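4.3 What the demonstrations do and do not show

Collecting demonstrations by remote control is often described as the cheap part of the pipeline. We doubt this. The Drileo task set asks for 500 accepted episodes, and at the Hilten site we stopped at 232. The two operators had both used Tidatell for other work before April, so lack of practice is a poor explanation. Most of the lost time went into restarts. An episode that ended with the right object in the right place could still be thrown out, usually for a long pause in the middle or for an arm that had pushed something else along the bench on the way.

We kept the rejected episodes and went back through them after the first training run. In 31 of them we could no longer agree on why they had been rejected. The written rule said that an episode should be "smooth," and each operator had read that word in their own way. One treated any stop as a fault. The other allowed a stop if the gripper was already closed on the object. A policy trained on the accepted set therefore inherits a standard that was never really settled, and we would be surprised if ours is the only data set with this problem. Papers that report a count of demonstrations rarely report how many were discarded, or by whom.

Hand guiding with Sepp had a different weakness. Pushing the arm directly gives the operator a feel for contact that remote control lacks, and both operators preferred it for picking up flat pieces. It does poorly with two arms. A single person guiding both has to stand close to the bench, blocks at least one camera for long stretches, and tends to move one arm, wait, then move the other. Those waits end up in the recording. A learner has no way to tell that the left arm is holding still for a reason and that the right arm is holding still while a person changes their grip. For this reason all two-arm episodes used in Section 5 come from remote control, and we make no claim that the two methods were compared fairly.

The choice of objects matters more than we had assumed. Small flat pieces and hand tools fail in different ways. A flat piece offers very little height to the fingers, and a slight error in the approach means closing on nothing or pressing into the table. A tool such as a pair of pliers is easy to reach and hard to hold well, as the handles may be open at any angle and the weight sits toward the jaws. When both arms work near the same tool, the wrist view loses much of its value, and the operator falls back on the fixed view. Whether the policy does the same is a question our logs cannot answer. Figure 2 gives one wrist view and one fixed view of the bench.

Figure 2. The two-arm bench. First, a view from one wrist, with small red pieces in and in front of the black mesh basket. Second, the fixed view, with a blue-handled tool between the two grippers and a pair of pliers on the open wood.
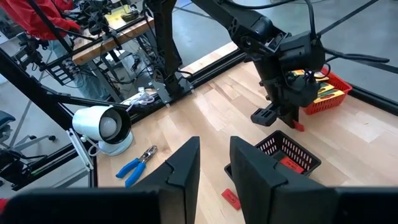
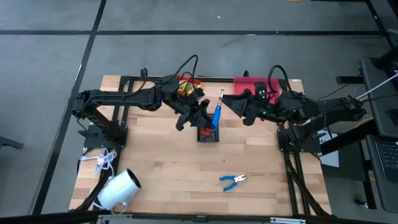

4.4 Scoring

Success was scored from the fixed view alone. We first tried to score from all views together and gave it up, as the scorers kept using the wrist view to excuse a placement that looked wrong from outside. An attempt counts as a success when the named object is at rest inside its container and both grippers are clear of it. Partial credit is not given. This makes our numbers look worse than those in some earlier reports, where a lifted object was enough, and we would ask readers to check which rule was used before setting the two side by side. Scores were fixed on 17/06/2018 and have not been changed, including in the few cases where we now think the scorer was too generous.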